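Another new look, same old jar

2023-08-27

Kemlow has a new logo. You may have missed it, as I did for three weeks, because the chutney is in the same jar on the same shelf at a higher price. The press release ran to 226 words and used "journey" in the first line.

I have sat through plenty of these launches and I still can't say what the buyer is meant to get out of them. Fenano dropped its old green label two years ago and went for the thin grey lettering everyone else had that summer. My mother couldn't find it in the shop. She bought Janjua instead and has bought it ever since.
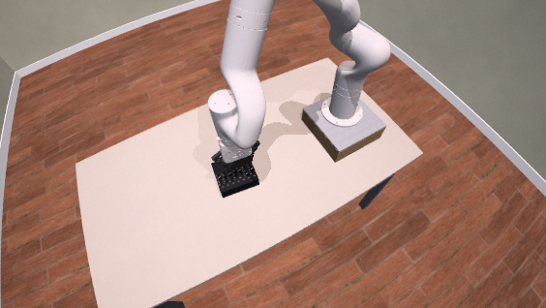
A robot arm on a plain table, computer render.

The agencies will tell you it tested well. Tested on whom? Karska's own report says 119 of 128 people asked found the new pack "fresh". Ask me in a warm room with free biscuits and I'd call it fresh too. What I want to know is how many of them went out and paid for it, and the report goes quiet on that.

Some changes are worth making. If the old label can't be read without glasses, fix it. If the lid sticks, fix that first — it would cost less than the typeface. But a brand people can pick out from the far end of the aisle took years to build, and I don't trust anyone who wants to bin it after a morning with sticky notes.

Kemlow says the new look will be on all 85 products by next August. The recipe, I'm told, is under review.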